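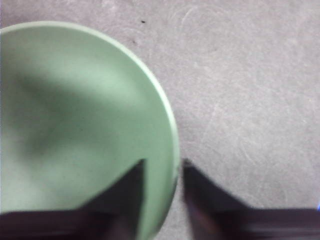

Pale green bowl, gray tabletop, fine swirly scratches: what gets them out?

Forum: Kitchen Surfaces and Furniture
Replies: 6

tableleaf80
Posted 18th October

The bowl stays on the table most of the time and gets pushed around by whoever is eating. The top is light gray with a faint speckle. It has picked up a lot of thin curved scratches, worst to the right of where the bowl sits in the photo. They show up whitish when the light hits them. I can't feel any of them with a fingernail.

The table came with the apartment and I don't have any paperwork for it. I don't know if it's laminate or some kind of composite. So far I have used dish soap and the green side of a sponge, and once a paste of baking soda. The paste made no difference that I could see.

Two questions. Can these be taken out, and is the bowl doing it?

r_lindqvist
Stop using the green side of the sponge. That is an abrasive pad, and curved marks like those are what you get from wiping in circles with one. Baking soda is a mild abrasive too. I would look at those before I blamed the bowl.

Turn the bowl over anyway. If it's ceramic, check the foot ring, the part that touches the table. A lot of bowls are left unglazed there and it's like fine sandpaper. Run a cotton ball along it. If it pulls fibers, it will scratch.

Ritva Lindqvist

hornetti_fan
I disagree about the sponge. I've used the rough side on my counter for years and it looks fine. My money is on the bowl, or on grit under the bowl. Salt and sugar get under there and then somebody slides it.

I have the Hornetti serving bowl in nearly that green and it chewed up a tray before I put felt dots on it. Not saying yours is a Hornetti, there are plenty of bowls in that color.

r_lindqvist
What is your counter made of? If it's granite, the pad won't do much to it. A laminate top is softer and the comparison doesn't work.

hornetti_fan
It's granite. Fair enough. I still think the grit matters more than you do.

Aino Koskela
You need to know what the top is before you put anything on it. Look at the underside and at the edges. Laminate is a thin sheet over a board, and you can usually find a dark line or a seam at the edge, or raw board underneath. Solid surface material is the same color all the way through.

If it's solid surface, fine scratches can be sanded and buffed out. Try a patch near a corner first. If it's laminate, do not sand it. The pattern is in a very thin layer and once you go through it there is no fixing it. All you can do is make the marks less visible. I used the Nadel surface polish on a laminate desk and it hid most of the haze for a month or so, then I had to do it again. It also left the desk shinier than before, and you may not want that on a matte top.

Don't use car polish on a table you eat from. Somebody suggests it in every one of these threads.

whitlock_st
I was going to suggest car polish.

More useful: I got a quote in March to have a tabletop replaced and it was $109 for a cut laminate top, no fitting. I didn't do it. I bought a runner.

Before you spend anything, wash the table with warm water and a drop of soap, dry it with a microfiber cloth, and look again from a low angle. On mine half of the "scratches" were dried cleaner. The rest stayed.

tableleaf80
Thanks, all. I checked the edge and there is a dark line all the way along, and the underside is raw board, so laminate. No sanding.

The cotton ball caught on the bottom of the bowl in one place. I've put felt pads on it and thrown out the sponge, so I suppose I'm not settling the argument. After a wash some of the marks on the right are fainter. The others are the same as before. I'll try a polish on the corner by the wall and leave the rest until I see how shiny it gets.

Moved to: Surfaces / Laminate
Related thread: Nustgate table, loose edge strip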